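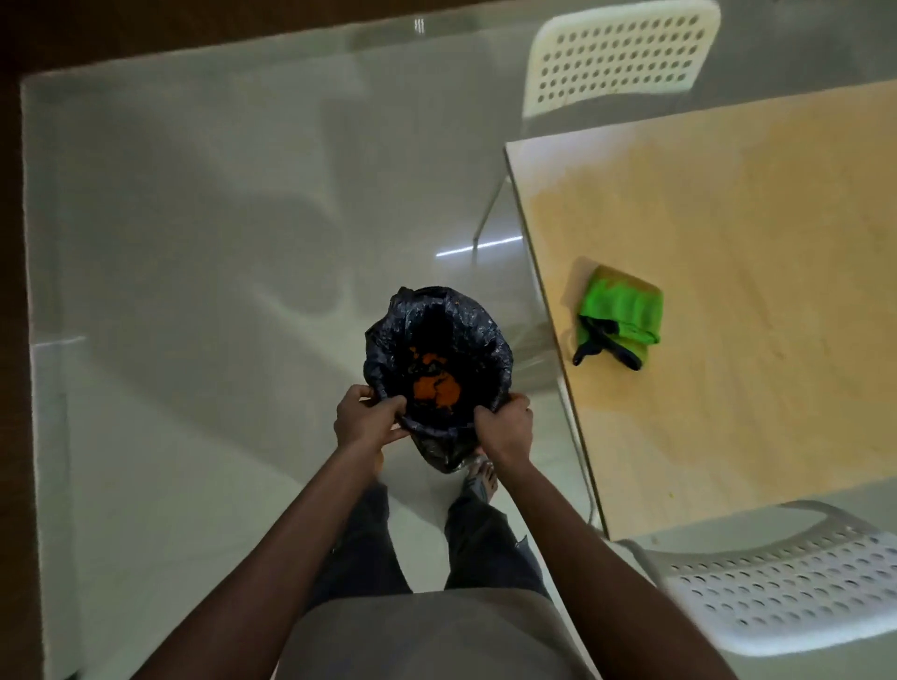
I finally made it to the Stever open day, and I'm so glad I went! Elus, their cleaning robot, was the reason I signed up. Jade Bergeron talked us through table clearing, a job I do every night without a thought. It takes two hands just to hold the rim of a black garbage bag apart so you can see in – try planning that for a machine.
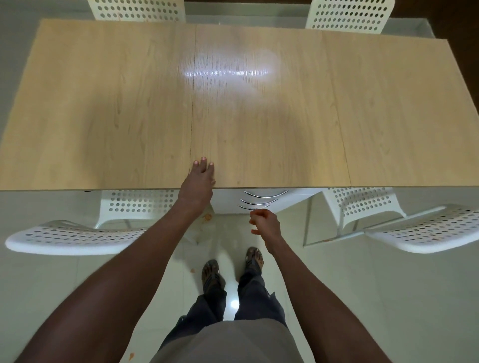 Then came the demo. Elus had 90 seconds to pick up a cloth and fold it in half, and it got there with 2 to spare. People clapped, me included.

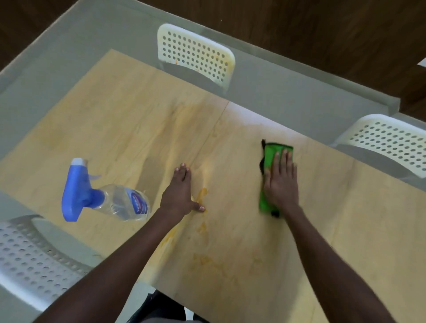 I asked Jade about wet messes and she grinned and said February. I've already put my name down for the next one.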